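Notes from the Mending Table

The Cledoren Street repair evening is now 10 months old, and I have been asked to write something about what we have learned. What I have learned is that people love their toasters far more than they let on.

They arrive with the thing wrapped in a towel, like a sick rabbit. They say it was cheap, it doesn't matter, they were going to throw it out anyway. Then they stand eight inches from Salvador Veloso's elbow for the next hour and ask whether it will be all right. Salvador used to fix elevators and has the manner of a country doctor. He says "we'll see" to everyone, including the woman whose toaster was only unplugged.

September was our busiest month so far. We had 28 items through the door, among them three lamps, a sewing machine of enormous weight, and a radio that picks up one station and would like to go on doing so. Clothing has its own corner now, after an unfortunate evening when a wool coat was parked next to the soldering iron. The coat lived. It has a patch on the sleeve and, I am told, gets compliments.

A word about what we can't fix. We can't fix microwaves, and we won't open them, so please stop bringing them in under a blanket. We can't fix phones that have been in a lake. We can't fix a marriage by gluing the handle back on a particular mug, although we did glue it, and they both came to pick it up.

Chairs are another matter. A loose chair is nearly always a matter of old glue, and old glue is a matter of patience. You take the joint apart, you scrape off every crumb of what was there before, and you clamp it overnight. The scraping is the part everyone skips. I skipped it on my own kitchen chair last winter, squirted fresh glue over the old, and sat down in front of my in-laws with great confidence. I will leave the rest to you.

The screws question came up again. We have a drawer of them, donated by the old Kovács hardware store when it closed, and they are in no order whatever. Several people have offered to sort the drawer. All of them have looked inside it and remembered another appointment. If you are retired, fond of tweezers and slow to despair, please get in touch.

On money: the jar brought in 299 dollars over the summer, and 100 of that has gone to a proper bench vise to replace the one that had to be held shut with a foot. The rest is for fuses, thread and the good tape. The bad tape is still in the cupboard if anyone wants it for gift wrap.

The next repair evening starts at seven, same room, side door. Bring your broken thing, the cord that goes with it, and any small parts that fell out, even the ones you think don't matter — those in particular. Coffee is free. The coffee maker was repaired in the spring and makes a noise like a goose, but Salvador says we'll see.
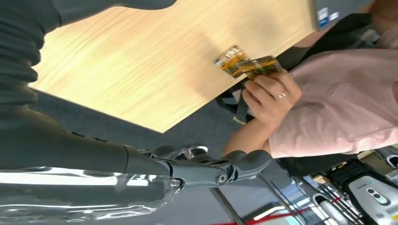
Pale wood, with the grain running long and straight.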